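Budget planning for a second arm — what did you forget to include?

Posted in: Purchasing and Planning

gtovar
Thursday, December 9, 2021
We got the go-ahead for a second arm next year and I am way too excited to be the person holding the spreadsheet! The job is kitchen-type stuff, scooping and pouring small pieces between containers, with two arms sharing one table. So far I have the arm itself, the mount, a gripper, a year of support and a line called "misc" that my boss already circled in red. What else should be on there? I'd love to hear what bit you the first time.

aidoo_m
Oh this is the fun part. Congrats!

My first budget was nearly all arm. Then came the frame, the cables, the cable clips, the spare cables. We paid for 53 hours of integration help from Mensah and used every one of them. Put that on its own line, please, don't bury it in misc.

The other thing is the props. You'd think bowls and scoops cost nothing, and one bowl does cost nothing, but you want different shapes, different handles, different stuff to scoop. We started with whatever was in the kitchen.

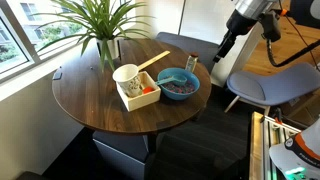
We also wanted duplicates of everything, so when a scoop cracks on a Friday you can just grab the same one and keep going. I put in 160 dollars for that and went back for more by August. Beads get everywhere, by the way. Buy a handheld vacuum.

rail_and_bolt
Disagree on integration hours. If gtovar already has one arm running, the second one is mostly copying what you did. I'd put that money into a spare gripper. Ours was out for repair for weeks and the arm just sat there.

aidoo_m
Fair on the spare gripper, I'd do both. But two arms over one table is a different job from one arm twice! Reach overlap, where the stands go, who stops when somebody hits the button. That ate most of our hours.

rail_and_bolt
Okay, the stop wiring I'll give you. Still think 53 is a lot.

pell48
Has anybody used the Grumosa stands? Rirkwood quoted us 88 days on theirs and I can't wait that long.

gtovar
We have a Grumosa under the first arm and I like it a lot. Heavy, easy to level, and the bolts are a normal size. Get the wheels as an option only if you have to move it, ours have been locked since day one.

And thank you both, this is great. I split misc into props, cables and spares, and added integration at half of what Mawuli used. We can fight about the other half in the spring. Does Jurkamell still do the discount if you order the gripper and the spare fingers together?

aidoo_m
They did when we ordered. Ask for it by email, it isn't on the site — and get the extra fingers either way.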